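CAPÍTULO 4
La atención institucional a la infancia en situación de desamparo: el acogimiento familiar

Objetivos del capítulo

Al finalizar el estudio de este capítulo, el alumnado deberá ser capaz de:
Distinguir las modalidades de acogimiento familiar y los supuestos en que procede cada una.
Describir las fases del procedimiento de valoración de una familia que se ofrece para acoger.
Identificar las obligaciones de la entidad pública, de la familia acogedora y de la familia de origen.
Redactar un informe de seguimiento ajustado a los criterios expuestos en el apartado 4.5.

Términos clave: desamparo, tutela, guarda, acogimiento de urgencia, acogimiento temporal, acogimiento permanente, familia extensa, plan individual de protección, régimen de visitas.

4.1 Planteamiento

El capítulo anterior examinó las medidas de apoyo que se aplican mientras el niño permanece en su domicilio. Corresponde ahora estudiar lo que sucede cuando tales medidas resultan insuficientes y la entidad pública debe asumir la tutela. En ese momento se abre una decisión de gran alcance: determinar con quién va a vivir el menor, durante cuánto tiempo y con qué contacto con sus progenitores.

Se entiende por acogimiento familiar la medida por la que un menor se integra en la vida de una familia distinta de la suya, que asume la obligación de velar por él, tenerlo en su compañía, alimentarlo y procurarle una formación integral. La medida no rompe el vínculo de filiación. Los padres siguen siendo padres, aunque el ejercicio de determinadas facultades quede suspendido, y este dato condiciona toda la intervención posterior – desde el lenguaje que se emplea con el niño hasta la organización de las visitas.

Conviene advertir que la terminología varía de unos ordenamientos a otros. En este manual se utilizan las denominaciones más extendidas y se indican las equivalencias cuando la diferencia tiene consecuencias prácticas.

4.2 Evolución de la medida

Durante buena parte del siglo XX la respuesta habitual al abandono fue el internamiento en grandes establecimientos. Los estudios sobre el apego y sobre los efectos de la institucionalización temprana pusieron en cuestión ese modelo, y las legislaciones comenzaron a dar preferencia a la vida en familia, en especial para los niños de menor edad. El cambio no fue uniforme. En muchos territorios las residencias se redujeron de tamaño antes de que existiera una red suficiente de familias, y durante años convivieron los dos sistemas sin criterios claros de derivación.

El caso de la comarca de Alasmont, al que se volverá en varios apartados, ilustra bien esta transición. Su antigua casa de acogida tenía capacidad para 200 menores. Cuando se aprobó el cierre, el equipo técnico dirigido por Rok Dumitrescu revisó 288 expedientes de tutela, abiertos y archivados, y comprobó que en 50 de ellos constaba un pariente dispuesto a hacerse cargo del niño al que no se había llegado a entrevistar. La revisión dio lugar a una norma interna que todavía se aplica: ninguna propuesta de ingreso residencial se eleva sin que conste por escrito la exploración de la familia extensa.

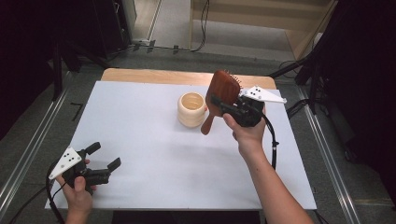
4.3 Modalidades de acogimiento

Atendiendo a la relación entre el menor y quienes lo reciben, se distingue entre acogimiento en familia extensa y acogimiento en familia ajena. El primero favorece la continuidad de los afectos, del barrio y de la escuela. Presenta, no obstante, dificultades propias: los acogedores suelen ser abuelos, con recursos limitados, y la cercanía con los progenitores puede complicar el cumplimiento del régimen de visitas. El segundo exige una selección y una formación previas más extensas.

Atendiendo a su duración y finalidad, se distinguen tres modalidades.

Acogimiento de urgencia. Se dirige principalmente a niños pequeños y tiene una duración breve, la necesaria para decidir la medida que corresponda. La familia debe estar disponible en cualquier momento y aceptar que la despedida forma parte de su cometido.

Acogimiento temporal. Procede cuando se prevé el retorno del menor a su familia de origen o mientras se adopta una medida más estable. El plan individual de protección ha de fijar objetivos que los progenitores puedan comprender y que el equipo pueda verificar.

Acogimiento permanente. Se acuerda cuando la reintegración no resulta posible y las circunstancias del menor aconsejan una convivencia prolongada. Puede comportar la atribución a los acogedores de facultades de tutela que faciliten la vida ordinaria, como la firma de autorizaciones escolares o médicas.

La elección entre una modalidad y otra no depende únicamente de la edad. Deben ponderarse la historia previa de separaciones, la existencia de hermanos, el estado de salud y la opinión del propio menor, que ha de ser oído en condiciones adecuadas a su madurez.

4.4 La valoración de las familias

El procedimiento comprende, con variaciones locales, una sesión informativa, un curso de formación, varias entrevistas y al menos una visita al domicilio. Sadia Ghauri y Przemysław Jakubowski, autores del protocolo Teshome, recomiendan que las entrevistas se realicen por dos profesionales de distinta disciplina y que una de ellas se mantenga con los hijos de la familia, si los hubiere.

La visita al domicilio no tiene por objeto calificar el nivel económico del hogar. Se valora la seguridad, la existencia de un espacio propio para el niño y la forma en que los miembros de la familia se relacionan entre sí. El informe debe separar lo observado de lo interpretado – exigencia elemental que, sin embargo, se incumple con frecuencia.
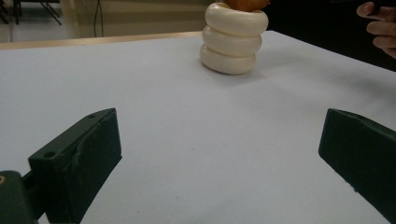 Figura 4.1. Anillas de juguete apiladas.

Entre los motivos de no idoneidad que recoge la práctica administrativa figuran la oposición de alguno de los miembros adultos del hogar, el rechazo manifiesto hacia la familia de origen y la pretensión de utilizar el acogimiento como vía indirecta hacia la adopción. La resolución denegatoria ha de ser motivada y debe comunicarse a los interesados con indicación de los recursos que procedan.

Lectura de apoyo: el expediente de D.

D. ingresó en un acogimiento de urgencia el 3 de abril, tras una intervención policial en su domicilio. La técnica de referencia, Ye-seo Shim, localizó a una tía materna residente en otro municipio. La valoración se prolongó hasta octubre. Durante ese período el niño mantuvo visitas semanales con la madre y comenzó a pasar los sábados con la tía. El equipo propuso finalmente un acogimiento temporal en familia extensa, con revisión semestral.

Cuestiones para el debate en el aula

¿Qué información debería haber recabado el equipo antes de autorizar las primeras salidas con la tía materna?
¿Cómo se explicaría a la madre la diferencia entre la guarda y la tutela?
¿Qué efectos puede tener sobre el menor la prolongación de un acogimiento de urgencia?

4.5 El seguimiento

Constituido el acogimiento, la entidad pública conserva el deber de vigilar su desarrollo. El seguimiento se articula mediante visitas, contactos con el centro escolar y con los servicios sanitarios, e informes periódicos.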